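Election forecast notebook, Workska group
Entry for May, morning session

Present: Žofie Trnka, Sverre Haugland. Ludmila Brabec sent written remarks on the weighting of late polls.
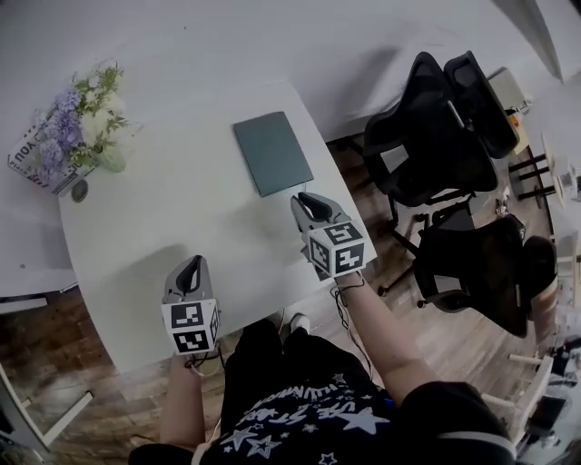
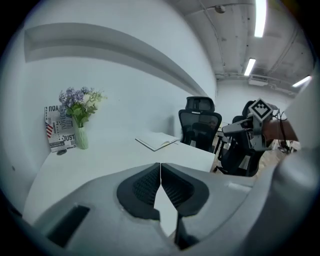 The turnout term was re-estimated today on the combined panel of 1,569 respondents. The earlier version treated stated intention to vote as equal to voting, which overstated the share of younger voters. S.H. replaced it with a three-step scale taken from past participation. Paper ballots for the recall exercise will be laid out on a plain white table like the one the person in the black T-shirt is seated at, with the voting card at the near edge. Respondents are to receive the same printed instructions as before.

With the new term, the gap between the two leading candidates narrows by about 2 points. The incumbency effect is unchanged. Ž.T. considers the regional errors still too closely tied to one another and has asked for a second run of 2,000 draws - the first used only 100.

Open items: obtain the district income series from Silvia Štefanec; reply to L.B. on the cutoff for late polls; hold all figures within the group until the second run is checked.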